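에르닉(Ernik) 협동로봇 피킹 셀 사용기: 니트 검수·분류 공정 도입 이후

작성: 브로몽(Brormont) 물류센터 공정기술 담당
게시: 2025년 10월 15일

브로몽 센터는 니트 의류와 소품을 주로 취급한다. 입고된 반품과 신상품을 개봉하고, 외관을 확인하고, 품번별 토트에 나눠 담는 분류 라인이 주력 공정이다. 이 라인에 에르닉 피킹 셀 한 대를 넣고 운용한 결과를 정리한다. 제조사 자료에 실린 사양은 반복하지 않고, 현장에서 확인한 항목과 작업자 쪽에서 달라진 점을 중심으로 적는다. 비슷한 품목을 다루는 사업장에서 도입을 검토하는 담당자를 독자로 가정했다.

도입 배경

기존 라인은 9명이 한 조로 움직였다. 개봉 2명, 외관 확인 3명, 분류 3명, 나머지 1명이 토트 교체와 전산 입력을 맡는 구성이었다. 성수기인 12월에는 하루 투입량이 4,000점까지 올라가는데, 병목은 늘 분류 쪽에서 생겼다. 분류 작업은 팔을 어깨 높이까지 반복해서 올려야 하고, 토트 선반의 최상단과 최하단을 번갈아 쓰기 때문에 허리 부담도 크다. 작년 성수기 이후 분류 담당자 가운데 두 명이 손목과 어깨 통증으로 부서 이동을 신청했다.

센터 운영을 맡은 에스마일 마흐무디(Esmaeil Mahmoudi) 팀장이 처음 제시한 조건은 두 가지였다. 인원 감축을 전제로 하지 않을 것, 그리고 기존 창고관리 시스템을 교체하지 않을 것. 후보로 올라온 장비 중 흡착식 그리퍼만 지원하는 제품은 초기에 제외했다. 편직물은 공기가 새기 때문에 흡착으로는 파지가 불안정하다. 시험 품목 중 올이 굵은 목도리는 흡착 방식으로 사실상 들어 올릴 수 없었다. 최종적으로 2지 그리퍼와 손목 카메라를 쓰는 에르닉 셀을 골랐고, 설치와 시스템 연동은 혼두스(Hondus)가 담당했다.

구성과 설치

셀은 로봇 팔, 2지 그리퍼, 손목 카메라, 제어반, 안전 스캐너로 구성된다. 바닥 고정식 베이스를 선택했다. 이동식 베이스도 옵션에 있으나 우리 라인은 위치를 바꿀 일이 거의 없고, 재설치할 때마다 좌표를 다시 잡아야 해서 제외했다.

설치 공사는 야간에 진행했고 라인을 세운 시간은 이틀이 채 되지 않는다. 다만 창고관리 시스템과의 연동은 예상보다 길어졌다. 품번 응답이 늦게 오면 로봇이 물건을 든 채로 대기하는데, 초기 설정에서는 대기 한계 시간이 너무 짧아 정상 응답도 오류로 처리됐다. 이 값은 관리자 메뉴에서 조정할 수 있다. 한글판 설명서에는 해당 항목이 빠져 있고 영문판 부록에만 있으니 설치 전에 영문판을 함께 받아 두는 편이 낫다.

안전 스캐너의 감속 구역은 기본값이 넓게 잡혀 있다. 통로 폭이 좁은 곳에서는 사람이 지나갈 때마다 로봇이 감속하므로 처리량이 눈에 띄게 떨어진다. 우리는 위험성 평가를 다시 하고 통로를 반대편으로 옮겼다. 구역을 줄이는 방법도 있지만 권하지 않는다.

시험 운전 결과

시험 운전 기간에 셀이 처리한 수량은 3,638점이다. 이 가운데 사람의 개입 없이 지정 토트까지 간 비율은 품목에 따라 차이가 컸다. 모자와 장갑처럼 부피가 작고 형태가 어느 정도 잡힌 품목은 안정적이었다. 얇은 스웨터는 접힌 상태로 투입하면 문제가 없으나, 소매가 풀려 나오면 옆 물건까지 딸려 올라오는 경우가 있었다. 술이 달린 목도리는 시험 중반부터 수작업으로 돌렸다.

개입이 필요했던 원인은 대체로 다음과 같다.

중복 파지. 겹쳐 놓인 편직물 두 점을 한 점으로 인식한다. 투입 트레이에 간격을 두고 놓으면 줄어든다.
라벨 미인식. 라벨이 접히거나 원단 안쪽으로 말려 들어간 경우. 재파지를 두 번 시도한 뒤 예외 토트로 보내도록 설정했다.
올 걸림. 그리퍼 핑거의 볼트 주변에 실이 걸린다. 발생 빈도는 낮지만 상품 손상으로 이어지므로 가장 신경 써야 하는 항목이다.

올 걸림은 혼두스에 개선을 요청해 핑거 안쪽 패드를 교체하는 것으로 일부 해결했다. 볼트 머리 자체를 매립형으로 바꾸는 안은 아직 답을 받지 못했다. 성긴 조직의 제품을 많이 다루는 곳이라면 계약 전에 실제 상품으로 시험해 보기를 권한다.

소음은 문제 삼을 수준이 아니다. 기존 컨베이어 소리에 묻힌다. 소비 전력은 라인 전체로 보면 차이가 작아 따로 평가하지 않았다.

작업자에게 달라진 점

인원은 여전히 9명이다. 대신 배치가 달라졌다. 분류 3명 중 1명은 셀 담당으로, 1명은 예외 토트 처리로 옮겼고, 나머지 1명은 수작업 분류를 유지한다. 셀 담당은 투입 트레이를 정리하고, 화면에 뜨는 재확인 요청에 응답하고, 교대 시작과 종료 시에 그리퍼를 점검한다.

신체 부담은 줄었다. 선반 최상단과 최하단에 넣는 동작을 대부분 로봇이 맡기 때문이다. 반면 주의 집중 부담은 늘었다는 의견이 많았다. 외관 확인조의 투란 타브리지(Touran Tabrizi) 조장은 면담에서 이렇게 정리했다. "팔은 편해졌는데 눈이 쉬지 못한다. 알림이 언제 뜰지 모르니까 화면에서 멀어지기가 어렵다." 이 의견을 반영해 셀 담당의 연속 근무 시간을 제한하고, 나머지 두 자리와 순환하도록 근무표를 바꿨다. 순환 이후 같은 불만은 줄었으나 없어지지는 않았다.

작업 속도의 주도권 문제도 있다. 이전에는 조원끼리 눈으로 보고 속도를 맞췄다. 밀리면 옆 사람이 한 손 거들었다. 지금은 셀의 주기가 일정해서 앞 공정이 여기에 맞추게 된다. 외관 확인조에서 한 점을 오래 들여다보면 투입 트레이가 비고, 셀이 대기 상태로 들어가며, 그 시간이 기록에 남는다. 도입 초기에는 대기 시간이 개인 실적처럼 읽히는 일이 있었다. 현재는 대기 시간을 라인 단위로만 집계하고 개인별 조회 권한을 막아 두었다. 이 설정 역시 기본값은 조회 허용이므로 가동 전에 확인해야 한다.

교육은 다네시바르(Daneshvar)에서 맡았다. 기본 과정은 정지와 재시작, 예외 처리, 그리퍼 청소까지다. 내용은 충실하지만 자동화 용어를 안다는 전제로 진행되어 첫 수업의 이해도가 낮았다. 이후 현장 용어로 바꾼 한 장짜리 요약본을 자체 제작해 제어반 옆에 붙였다. 좌표나 티칭 수정은 교육 대상에서 빠져 있어 지금도 혼두스에 요청해야 한다. 간단한 위치 보정 정도는 셀 담당이 직접 할 수 있어야 한다고 본다.

숙련에 대한 평가도 손볼 필요가 있었다. 분류 숙련자는 손으로 만져 보고 올 풀림이나 게이지 차이를 잡아낸다. 로봇은 이를 판별하지 못한다. 셀을 거친 물량에서 외관 확인 단계의 누락이 그대로 출고 직전까지 가는 사례가 있었고, 이 때문에 예외 처리 자리에 가장 경험 많은 사람을 두고 표본 검사를 맡겼다. 직무 등급표에는 아직 이 역할이 반영되어 있지 않다. 인사 부서와 협의 중이다.

파지 품질

편직물 파지에서 중요한 값은 파지력과 파지 위치다. 파지력이 약하면 이동 중에 미끄러지고, 강하면 골 조직에 눌린 자국이 남는다. 에르닉은 품목군별로 파지력을 저장할 수 있으며, 우리는 얇은 편물, 두꺼운 편물, 입체 소품의 세 군으로 나누어 쓴다. 케이블 무늬가 들어간 제품은 두께가 일정하지 않아 두꺼운 편물 값을 적용하되 닫힘 속도를 낮췄다.

파지 위치는 아래쪽을 양옆에서 잡는 방식이 결과가 좋았다. 세워서 잡으면 무늬 면이 눌리지 않고 토트에 넣을 때 자세를 바꾸기도 쉽다. 손목 카메라 화면은 셀 담당의 모니터에 그대로 표시되므로, 재확인 요청이 오면 담당자는 핑거와 원단의 접촉부를 먼저 보고 승인 여부를 정한다. 붉은색 케이블 니트를 핑거 두 개가 아래쪽 좌우에서 잡은 화면을 첨부한다.

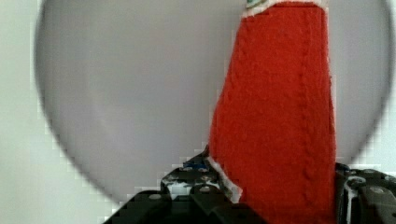
유지보수와 비용

일상 점검은 교대당 두 번이다. 핑거 사이와 볼트 주변의 보풀을 브러시로 제거하고, 카메라 렌즈를 마른 천으로 닦는다. 니트를 다루는 환경에서는 보풀이 생각보다 빨리 쌓인다. 압축 공기로 불어 내면 보풀이 관절 덮개 쪽으로 들어갈 수 있어 금지했다.

패드는 소모품이다. 우리 기준으로는 660시간 운전 후 교체로 정해 두었다. 마모 상태만 보면 더 쓸 수 있으나, 표면이 매끈해지면서 얇은 편물의 미끄러짐이 늘어난다. 교체 작업은 육각 렌치 하나로 끝나며 셀 담당이 직접 한다. 교체 후 파지력 영점을 다시 잡는 절차를 건너뛰면 첫 투입분에서 자국이 생기므로 점검표에 서명란을 넣었다.

혼두스의 기술 지원은 원격 대응이 빠른 편이다. 방문은 느리다. 성수기 전에 예비 핑거 한 벌과 패드를 확보해 두는 것이 안전하다. 도입비 회수 기간은 아직 산출하지 않았다. 인건비 절감을 전제로 하지 않았으므로 부서 이동과 결근, 성수기 단기 인력 비용의 변화를 보고 판단해야 하며, 최소한 이번 12월 자료까지는 필요하다.

평가

장점
- 편직물을 2지 그리퍼로 안정적으로 다룬다. 모자, 장갑 등 소품에서 특히 그렇다.
- 품목군별 파지력 저장과 전환이 간단하다.
- 기존 창고관리 시스템을 유지한 채 연동할 수 있다.
- 선반 상하단 반복 동작이 크게 줄었다.

단점
- 볼트 머리가 노출되어 올 걸림 위험이 남는다.
- 술 달린 제품과 소매가 풀린 스웨터는 수작업이 필요하다.
- 개인별 대기 시간 조회가 기본으로 열려 있다.
- 한글 설명서가 불완전하고, 위치 보정을 현장에서 할 수 없다.
- 셀 담당 자리의 화면 감시 부담이 크다. 순환 근무를 함께 설계해야 한다.

소품 비중이 높고 분류 공정의 신체 부담이 문제인 사업장이라면 검토할 만하다. 장모나 성긴 조직이 주력인 곳에는 현재 핑거 구조로는 권하기 어렵다. 브로몽 센터는 한 대로 성수기를 운영한 뒤 추가 도입 여부를 정할 예정이며, 매립형 볼트 핑거가 공급되면 목도리류를 다시 시험한다.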